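Zuna Community Languages Program
Interim Progress Report to the Kerden Fund
Second reporting period, closing in December

1. Purpose of this report

The following report sets out the progress of the Zuna Community Languages Program during the second reporting period of the grant. It covers enrollment, teaching, tutor training, the lending library and spending, and it notes two matters on which the Fund's agreement is requested. It should be read together with the first interim report, which described the choice of teaching sites and the hiring of staff.

2. Enrollment and attendance

Enrollment at the close of the period stood at 283 adult learners across the three teaching sites at Panagiotou House, Drasen Road and the Zuna public library. Of these, 213 completed the term and sat the closing interview. The program counts a learner as having completed when the attendance record shows no more than two missed sessions in a row without notice.

Attendance was strongest in the evening groups and weakest in the early afternoon group at Drasen Road, where a change in the bus timetable left many learners arriving after the session had started. The start time was moved from 1:00 p.m. to 1:45 p.m. in the fifth week. Attendance in that group improved, although it did not reach the level of the evening groups before the term ended.

Learners who left before the end of term were contacted by telephone where a number was held. New working hours were the reason given most often, followed by child care. A small number had moved out of the district. The site coordinator at Panagiotou House, Rafail Raptis, has asked that the spring term include a weekend group for those whose shifts change from week to week, and this request is returned to in section 6.

3. Teaching

All groups now follow the revised course outline, which was in draft when the first report was submitted. The outline is built on everyday tasks: speaking with a doctor's office, reading a lease, writing to a school, and understanding a pay slip. Tutors reported that the unit on leases took nearly twice the planned time. Many learners brought their own papers to class, and the tutors judged it right to let the discussion run. The unit will be given two more sessions in the spring, taken from the unit on travel.

The beginner groups remain mixed in level. Placement is currently done through a short spoken interview, and this has proved a poor guide to reading ability. Sotiris Christodoulou, who leads on assessment, has prepared a one-page reading sheet to be used alongside the interview. It was tried with 15 new learners at the library site and moved four of them to a different group.

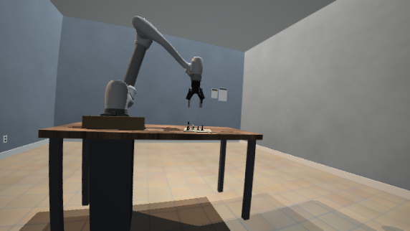
Will the new reading sheet delay the start of classes for new learners?

Placement will still be finished in a single visit. The sheet takes less than ten minutes and is completed while the learner waits for the interview, so the first class date stays the same.

4. Tutor training

Two training days were held during the period. The first dealt with teaching reading to adults who did not attend school as children, a subject on which several tutors had asked for help. The second dealt with record keeping and with the safe handling of personal papers — a point raised by the Fund in its comments on the first report. A written policy on personal papers has since been adopted at all sites. Tutors may read a learner's documents in class with permission but may not copy or keep them.

One tutor post at Drasen Road was vacant for six weeks. Matvii Chornovol covered the group in addition to his own, and the post has now been filled on a permanent basis.

5. Lending library and spending

The lending collection has been sorted by reading level and moved to open shelving at the library site. Short novels, cookbooks and driving manuals are borrowed most. Bilingual dictionaries are in short supply, and the waiting list for them was not cleared during the period.

Spending was within the approved budget in every line except printing, where the lease unit called for more handouts than planned. The overspend was met from the travel line. An amount of $3,000 set aside for classroom furniture at Drasen Road remains unspent, as the building owner has agreed to supply tables and chairs at no cost. The full statement of accounts, prepared by Manolis Ververidis, is supplied separately.

6. Matters for agreement

The Fund is asked to agree to two changes. The first is that the unspent furniture amount be moved to the book budget, to be used for dictionaries and for graded readers at the lowest level. The second is that a weekend group be opened at Panagiotou House for the spring term. The cost of the weekend group can be met within the present staffing line — no additional grant is sought.

A reply before spring registration opens would allow the weekend group to be included in the printed schedule. Questions on any part of this report may be directed to the program director, Adelmo Serra, at the Zuna office.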